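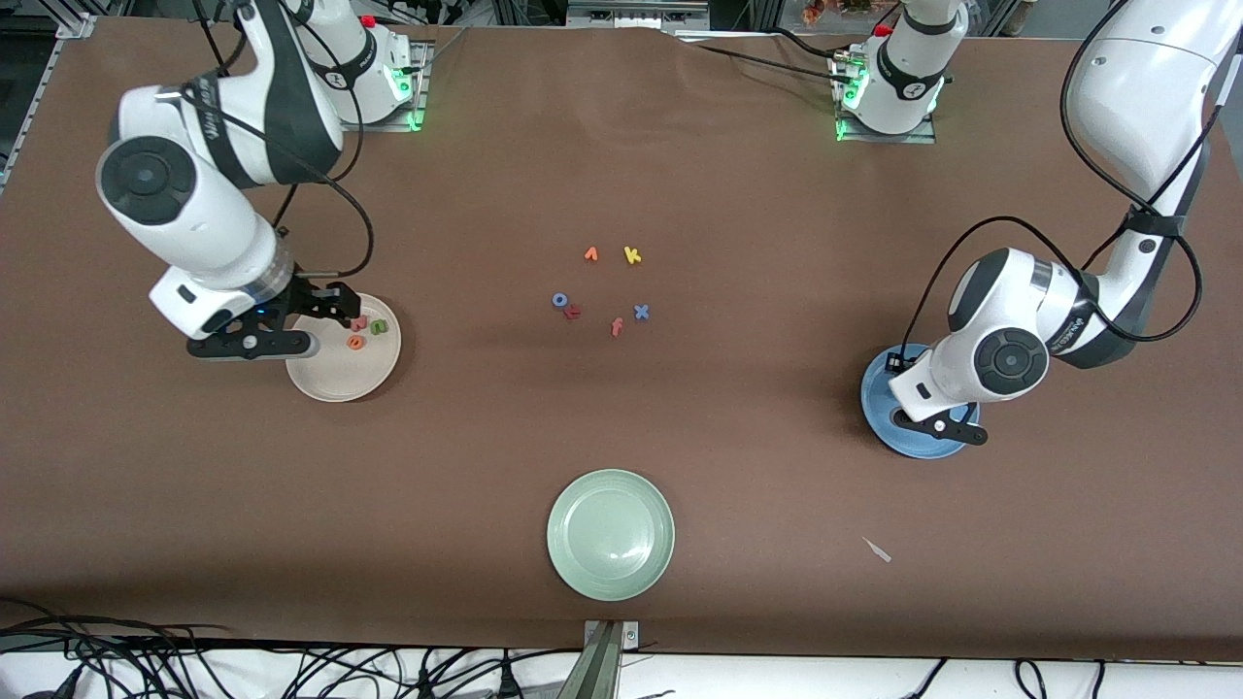 Clalla, 26 March 2025

Nomlow Help > Tables and Work Surfaces > Paper coverings

Dark brown paper under foam letters: color contrast and keeping the sheet flat

paperedge_c

I am setting up a letter-sorting activity on a rectangular table. The table is covered with one large sheet of dark brown paper. On it are plates and small foam alphabet letters, and the letters get sorted onto the plates. The cream plate currently holds a pinkish-red letter, a green one and an orange lowercase "a".

The letters are from the Ketance set, 108 pieces, mixed colors. The paper is Moussa roll stock, 100 gsm, cut to length with a straightedge and utility knife.

There are two problems. First, the paper keeps the curl of the roll. I have had it on the table since January, replaced at intervals, and each new sheet lifts at the short ends for a day or more. When an end lifts, a foam letter near it slides or ends up on a slope. Second, I can't decide whether dark brown is the right background. It works for the plate, which is light. I am less sure about the darker letters when they are lying directly on the paper.

I would like to keep paper as the covering. Vinyl reflects the ceiling lights and felt holds on to the foam. Tape on the top surface is acceptable if it can be removed without tearing the sheet.

flatstock

Curl first. Roll stock sets in the direction it was wound, and the set is tightest near the core. If you are near the end of the roll, expect more of it.

Cut the sheet with enough extra to fold under the table on both short ends. Put the concave side down, so that the ends press into the table. Then roll the sheet backward around a tube, against the set, and leave it overnight with a rubber band at each end. Do not roll it tighter than the original core or you will get a curl the other way.

To mount it, fold one short end under and tape it to the underside. Pull from the opposite end with both palms flat, moving out from the center. Tape that end, then do the long sides. Pulling at the corners first puts a diagonal wrinkle in the sheet, and it won't come out afterward. If the tape is underneath, nothing on top can catch a letter or the foot of a plate.

Heavier paper is an option. Cover stock up to 370 gsm is sold in flat sheets, which have no curl, but check the size against your table first. A seam in the middle is worse than a lifted end.

On contrast, the usual quick check is to photograph the setup and convert it to grayscale. Any letter that comes out close to the paper is one you will have trouble seeing in poor light. Orange is usually safe on dark brown. Green and red vary a lot with the exact shade - test yours.

Ridgeway_tables

I used white paper for 2 years and went back to brown. White shows every mark and the yellow letters disappear on it. Just tape the edges.

tray_and_bin

Agree with taping underneath. Two additions on the plates.

A round plate with a raised rim changes how the letters lie. Foam pieces that land against the rim tend to stay tilted, and a tilted letter is harder to read and to pick up. Use a plate with a wide flat center and a low rim, and put fewer letters on each.

Mark the plate positions lightly in pencil on the paper. Trace around the base, lift the plate, and write a small number inside the circle where it will be hidden. When you change the sheet, lay the old one on top of the new one and prick through the circles with a pin. It takes a few minutes and the spacing stays the same from sheet to sheet.

paperedge_c

Reverse rolling overnight and taping underneath fixed the ends. I did the grayscale check as well. One of the dark blues is too close to the paper, so I have taken that color out of the set. Still looking for a flatter plate.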